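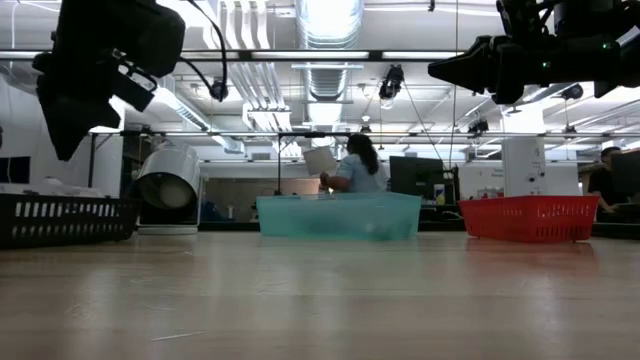 Household Systems, Unit 7: Sorting Small Things
Notes for the session of Tuesday, April 7, 2026
P. Moodley

Most organizing advice starts with a trip to the store. Buy bins, it says, and the clutter will sort itself. I have my doubts. A bin has no opinion about what goes into it, and three bins with no rule between them are three junk drawers. Read the Visser chapter before class and mark every claim that comes with no evidence. Bring a pencil.

Cables

Visser wants every cable coiled and tied before it is stored. Fine, but what kind of coil? 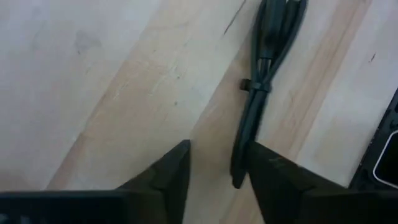
The usual claim is that a tied cable stays tidy and is easy to find. I accept the first half. Long, narrow loops like these, cinched with a black tie partway down, will lie flat in a shallow tray. Finding the right one is a separate problem, and a tie with no label does nothing for it.

Sorting by color or by use

Color coding gets a lot of praise, mostly from people who sell colored containers. 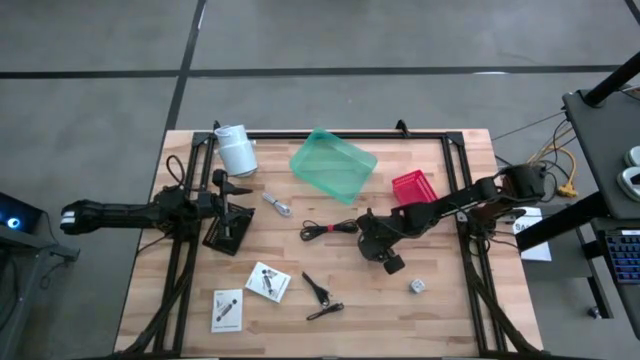
Try writing a color rule that somebody else could follow without asking you. With a green tray and a small red basket on the table, does the white cable with the metallic connector go in with the black ones? What about the booklets? Color won't settle either question. Use might.

For next time: sort one drawer at home, write your rule in 40 words or fewer, and have another person put 2 new items away by it. Report where they hesitated.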